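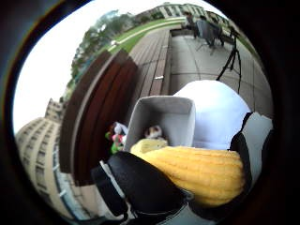
Wrist view, outdoor pick-and-place on the terrace: corn toy held with its tip at the open box.

Wrist camera on hand-held gripper: how much of the view should the gripped object fill, and how to set up for outdoors?

Posted by Rizwan Jayawardena, October 22, 2022

We have one hand-held gripper with a fisheye camera on the wrist, and a bench arm at Otberg that is meant to run the policy trained from it. Indoors the pair works well enough. Outdoors I am getting poor results from the pose tracking, and the sorting task (toys into an open cardboard box) is the worst of the lot.

The still is typical of the bad stretches. The large yellow corn toy lies across the view from the centre to the lower right, and there is a big white dome directly behind it. With small items I get clean tracking. With the corn toy the trajectory jumps, usually just as the tip comes up to the box.

Settings at present: exposure on automatic, focus locked, gripper width calibrated once in August and not since. The mapping pass is a slow walk round the work area, 20 seconds long. I have recorded 70 runs and the pipeline threw out 22 of them.

Is this a matter of the lens mount, the calibration or the site? I would like to avoid reprinting the mount if I can.

Posted by Toshiko Takagi

I would leave the mount alone for now. Your problem looks like a shortage of usable features at the moment of the grasp. The tracker needs fixed texture. The toy moves with the gripper, so every feature it finds on those kernel ridges is telling it that the camera has stopped. A smooth white dome gives it nothing at all. Between the two you have lost much of the right-hand side of the view at close range.

What you do have is good: the slats of the bench or planter, the boardwalk planks and the joints between the paving tiles. Use them.

1. Mask the gripper and the grasp zone before tracking. If your mask was drawn with the fingers empty, it is too small for the corn toy. Draw a second one with the largest object held, and use it for all runs of that task.

2. Fix the exposure. With an overcast white sky in the upper part of a fisheye view, automatic exposure will pull the whole image down and then let it up again when you tilt towards the ground. Set it by eye on the inside of the box, which is the thing you most need to read, and accept that the sky will clip.

3. Lengthen the mapping pass. Go in close to the box from several heights, then back out to where the planks and tiles are in view. Keep people off the terrace while you do it.

4. Move the dome away from beside the box, or put something with a printed pattern in front of it.

Then redo the gripper width. August is too long ago if the gloved fingers have been changed or restitched.

Posted by Vinh Ông

had the same on ours, it was a loose lens. tighten it and recalibrate

Posted by Chiến Đặng

A loose lens would show up on the small items too, and he says those are clean. It is still worth checking, as it takes a minute: photograph the calibration board, tap the housing firmly, photograph it again and compare the corner positions. If they have shifted, put a dab of thread lock on the lens barrel and calibrate from scratch.

I agree with Toshiko on the mask. One addition. On the Wirnmont cell we found the cable run mattered more outdoors than in. Ours was clipped short and tugged the camera housing at full reach. Leave a slack loop at the wrist and clip it further back.

Posted by Rizwan Jayawardena

Lens is tight, corners did not move. I redrew the mask with the corn toy held and reprocessed the old footage: 510 frames that had been marked lost now track. The exposure will have to wait for the next session outside.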